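August 7, 2022
6 min read
146 shares

OK the Tramgate trailer is out and I have watched it more times than I'm going to admit. The series lands on Jiltix in September and I've already seen people asking if any of it really happened. Most of it did! Thread on the true story, because I grew up in Port Ellery and this was dinner table talk at our house for years.

I'll keep the ending of the court case out of it until the last few posts, and I'll warn you first. If you want to go in knowing nothing, mute me now and come back when you've finished.

So. The Rathnayake family ran the trams in Port Ellery from before my mother was born. Green cars, brass bells, the name painted on the side in gold. People loved them. My aunt still has a Rathnayake conductor's cap that she says was given to her and my uncle says was not.

In 1986 the company took out the old paper roll machines and put in new ones made by a firm called Sistent. You put in your coins, you got a little card, the card told you what you paid. Very modern. The trailer has a great shot of the first one being switched on with a brass band playing, and yes, there was a band.

The trouble was in the change. If you paid with a big coin on a two-zone trip, the machine kept a little more than it should have. It was so small you'd have to be standing there with the fare chart in your hand to catch it.

Enter Dilani Akanda. She worked in the lost property office (which is so good, you couldn't make up a better job for her) and people kept handing in the little cards along with the umbrellas. She kept them in a shoebox. One slow afternoon she started checking them against the chart.

She found 479 that were wrong. All wrong in the same direction. She wrote them out by hand in a school notebook, date and route and amount, and that notebook is now in the city museum with a ribbon around it. I went to see it on a class trip and was bored out of my mind. I would give anything to go back and shake that kid.

The trailer makes it look like she found out in one night, with thunder. It took her 14 weeks. I get why they squeezed it, but I hope the show leaves some room for the slow part, the slow part is what gets me.

She took it to her supervisor. Then to his supervisor. Both of them were polite about it. Then her desk was moved to the basement, and the shoebox did not make the trip with her. Luckily the notebook was at home in her kitchen, under the phone book.

Then Moushumi Sikder comes in. She was on the local paper, mostly writing up flower shows and school plays, and Akanda wrote her a letter because she had liked her piece on the spring tulips. That's the whole reason! She picked a reporter because of tulips.

Sikder rode the trams for a month with a purse full of big coins. The paper ran the story on page 9, under an ad for carpets. By the end of the week it was on the front page and somebody had come up with "Tramgate," which Sikder has always said she hates. She's a consultant on the show, so I guess she lost that fight.

Now the cast, because I have feelings about the cast.

Fathima Kumarasinghe is Akanda and I can't think of anyone I'd want more. If you only know her from comedies, please find the little radio play she did about the lighthouse. She can do so much with a pause. There's a moment in the trailer where she just closes a notebook and puts her hand flat on it and I was gone.

Catríona Flanagan directs all the episodes, and she wrote the first one too. Her last film was the quiet one about the two sisters and the boat, which I saw with exactly one other person in the theater, and we ended up talking in the lobby until they turned the lights off.
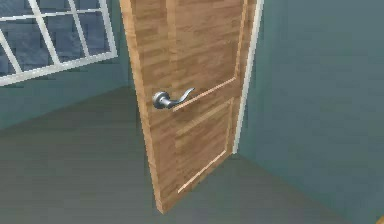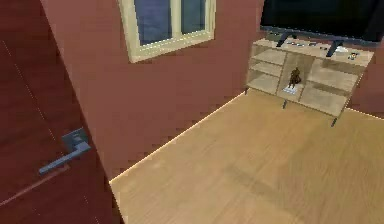
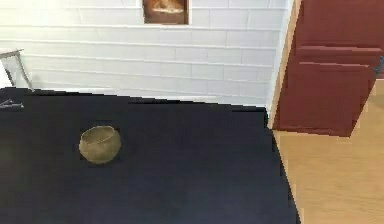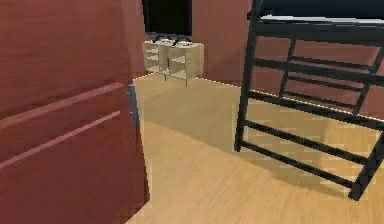 Flanagan gave a long interview to the Port Ellery film club newsletter last month, and the part I keep going back to is about how she wanted the company offices to feel. She didn't want shouting or slammed fists. She told the actors that this was a place where you learned things by accident, walking past. So there are open doors all through the show — take that honey-brown one in the first picture, standing partly open, and now imagine you can hear your own name being said on the other side of it. Do you knock? Do you stop walking? Kumarasinghe gets that exact moment in episode two, and Flanagan says they filmed it over and over with her doing something different with her feet each time. Her feet!! I love this woman.

She also said that the lost property office was built from Akanda's memory, drawn on the back of an envelope. The counter was too high for her in real life and she had to stand on a crate. They kept the crate.

On to the clothes, and I know some of you are only here for the clothes.

Kumudini Samarakoon did the costumes and she went all in on the uniforms. The real Rathnayake jackets were bottle green with a velvet collar, hot in summer, useless in rain. My neighbor wore one for 20-something years and says the collar gave him a rash every July. Samarakoon tracked down the original tailor's pattern and had them cut the same way, rash and all, I assume.

For Akanda she did the opposite and used almost no new clothes. It's cardigans, mended at the elbow, and one good coat. Watch the coat. In real life she wore it to every single day of the hearing and you can spot it in the news footage right away, it's mustard yellow in a room full of gray suits.

The family in the show get gorgeous stuff. Silk scarves, camel coats, a fur hat that deserves its own credit. From what I remember that's fair. They dressed like people who never took the tram.

Things the trailer seems to have made up, as far as I can tell:

The car chase. There was no car chase. Sikder didn't drive.

The romance between Sikder and the young Sistent engineer. I asked my mother about this and she laughed so hard she had to sit down. But he did exist, and he did send the paper a copy of the manual, with no note and too many stamps on it.

The scene where all the passengers throw their coins onto the tracks. I wish!! What people did was pay in the smallest coins they could find, for weeks, until the machines jammed. My grandmother took part in this and was extremely proud of it.

OK, court case now. Last chance to leave.

Still with me? Good.

The hearing took most of a winter. Sistent said the company had asked for the setting. The company said the machines came that way. The report ran to 146 pages and said, in very dry language, that both of them had known for a long time and each had hoped the other one would fix it.

The trams went to the city the next spring. The fares were cut for a year as a kind of payback, and the gold lettering was painted over in one weekend. I've seen photos of people standing out there watching it go, and some of them look really sad about it. I hope Flanagan has that in there. You could be furious with them and still miss the name on the side.

Akanda got her job back, upstairs, with a window. She stayed in lost property until she retired. They offered her something bigger and she said she liked the umbrellas.

She came to the first screening at the old Regent in town. My cousin was there and says she watched the whole thing leaning forward with her chin on her hands, and when it was over she told Kumarasinghe the cardigan was perfect but the handwriting was too neat.

If you want to read up before September, the library on Mill Street has Sikder's book about the case. It's a short one and it's funny, and the chapter on the flower show is worth the trip by itself. There was a waiting list when I checked, so get your name down.

I'm going to do a post for each episode as I watch. Spoilers will be marked. If you or your family rode those trams, please reply with your stories, I want all of them, especially if your grandmother was also out there jamming machines.

Oh, and one correction already, from my mother: the band at the opening played badly. She wants that on the record.

38 comments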